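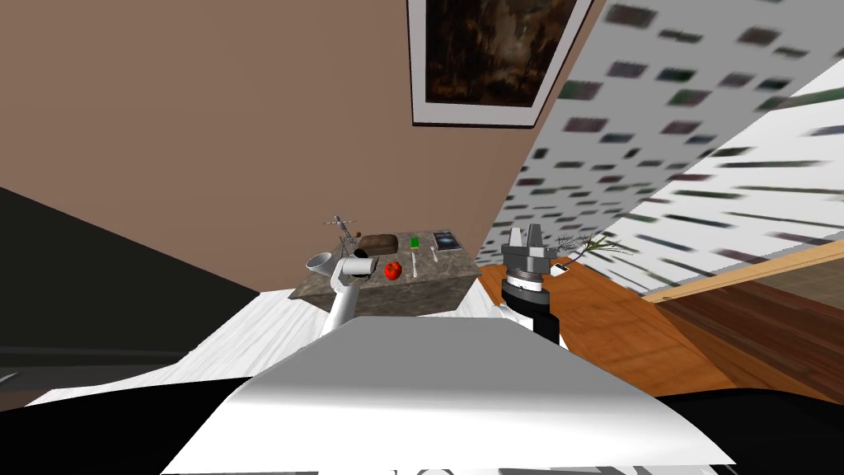

O conjunto de dados Luseck reúne pedidos de acesso à informação que os moradores enviaram à câmara municipal de Arnard, junto com a resposta que cada pedido recebeu. Foi preparado pela associação Clarkonero para quem estuda a transparência local e para quem quer construir ferramentas cívicas com estes textos. Os pedidos tratam de matérias muito diferentes: obras, horários de autocarro, contratos de limpeza, licenças para esplanadas. Um grupo pequeno refere-se ao uso de drones sobre edifícios públicos, aparelhos do tipo do pequeno quadricóptero cinzento que está em cima do balcão, com braços finos e pernas de aterragem delgadas. Estes pedidos têm a etiqueta "espaço aéreo" e são, na nossa opinião, os mais difíceis de classificar, porque a câmara os encaminhou para serviços diferentes.

Conteúdo

A versão 2 contém 519 pedidos. Destes, 307 têm resposta completa e os restantes têm resposta parcial, recusa ou silêncio do serviço. Cada pedido ocupa uma linha no ficheiro pedidos.csv, codificado em UTF-8 e separado por ponto e vírgula.

Campos

id: número interno, sem relação com o número de processo da câmara
mes_entrada: mês em que o pedido foi registado
serviço: departamento que recebeu o pedido em primeiro lugar
etiqueta: tema atribuído por nós
texto_pedido: texto do morador, depois da anonimização
texto_resposta: texto do serviço, vazio quando não houve resposta
estado: completa, parcial, recusada ou sem_resposta
anexos: sim ou não (os anexos não fazem parte do conjunto)

Como foram recolhidos os dados

A câmara entregou os pedidos em PDF, muitos deles digitalizados. O texto foi extraído com o programa Doležal e depois corrigido à mão por duas pessoas. Quando as duas não estavam de acordo sobre uma palavra, deixámos a marca [ilegível]. Os textos com mais de 2.000 caracteres foram mantidos inteiros, ao contrário do que fizemos na primeira versão, em que eram cortados.

Anonimização

Retirámos nomes, moradas, telefones, matrículas e números de contribuinte. Os nomes de ruas ficaram quando o pedido era sobre a própria rua. Se encontrar um dado pessoal que nos escapou, pedimos que abra um aviso no repositório sem copiar o dado para dentro do aviso.

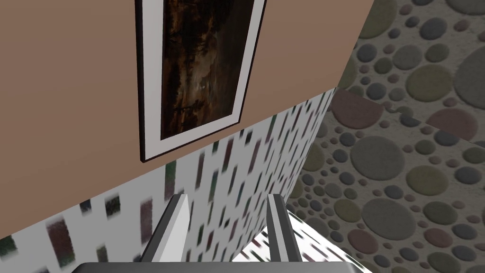
Posso juntar este conjunto com dados de outros municípios?

Pode, mas convém refazer primeiro o campo "serviço", que segue o organigrama de Arnard e não corresponde aos departamentos de outras câmaras. Os campos "estado" e "mes_entrada" podem ser usados sem alteração.

Limitações conhecidas

Os pedidos feitos ao balcão e respondidos oralmente não estão registados. Por isso, o conjunto mostra mais os moradores que escrevem com facilidade. Faltam também os pedidos de agosto, que a câmara ainda não entregou. As etiquetas foram escolhidas por nós e um outro grupo faria talvez outra divisão; sobretudo "urbanismo" e "obras" confundem-se bastante.

Não recomendamos usar estes dados para comparar a qualidade do trabalho de funcionários ou de serviços. O tempo de resposta não está incluído.

Licença e citação

Os textos anonimizados e as etiquetas podem ser reutilizados com a licença CC BY 4.0. Para citar: Clarkonero, Luseck: pedidos de acesso à informação de Arnard, versão 2.

Alterações

Versão 2: textos inteiros, novo campo "anexos", correção de acentos em texto_resposta.
Versão 1: primeira publicação.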